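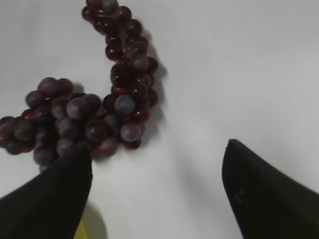 About Onum

Onum grades and cold-stores table fruit for growers in the Cilville area. We operate 2 packing lines and 8 cold rooms, and 19 farms deliver to us during the season. We do not own orchards or vineyards.

How we work

Each lot is sampled on arrival for sugar content, firmness and stem condition. Results go into Desis, our lot tracking system, and the grower gets a copy the same day. Lots that miss the agreed grade are held until the grower decides where they should go. Cold rooms are logged day and night, and door openings are recorded with the temperature data.

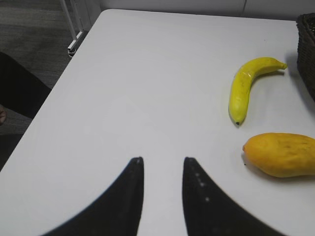 Higuchi, a grower on our east route, told us the same-day report mattered more to them than the storage rate, and asked that firmness readings be listed by bin. Reports have used that layout since July.

Deliveries

Receiving opens at 6 a.m. The dock is closed on Wednesday for cleaning. Use the gate on the rail side and have your lot sheet ready.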